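Sorting small hardware
Filed under: Shed & Workshop > Storage > Nuts, bolts and bits

Kha Âu

I restore old bikes at home and I've let my nuts and spacers get completely out of hand. They live in 11 jam jars and I tip one out every time I need something. I've got my eye on a Standodico drawer cabinet but it's not cheap, and my partner reckons I'd only fill it with more mess. Does anyone have a system that survives past January? Also, half of it is a bit greasy, so do I wash it all first or not bother?

Coppens

Jars are fine, mate. Label the lids.

Hằng Vương

I did mine over the holidays and I'd skip the cabinet for now. Wash first, definitely! I use warm water and a squirt of dishwashing liquid, then a good shake in something with holes and a towel underneath. Leave it all overnight – I rushed my first lot and got rust specks on the plain steel ones.

For sorting, go by thread before you go by shape. I keep a known bolt in each size and try every nut on it, which is dull but you can do it with the cricket on. Anything that won't spin on freely goes in the scrap tin. I tried colour coding with nail polish too and gave up after two evenings.

Small square compartments beat big ones, and a perforated metal tray alongside is handy:
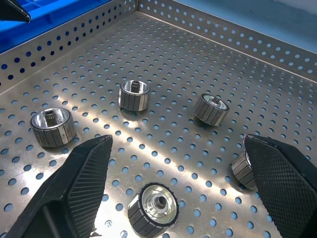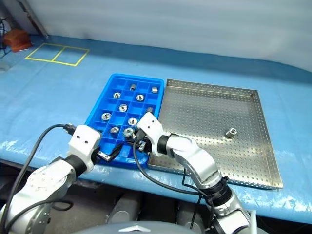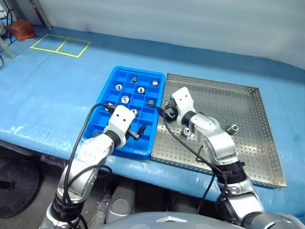

Kha Âu came back to say the thread idea had already cleared one jar, but what do you do with the odd imperial ones that fit nothing? Bin them, or keep a jar going just in case?

Contact us | © Custatari Community Help | Back to top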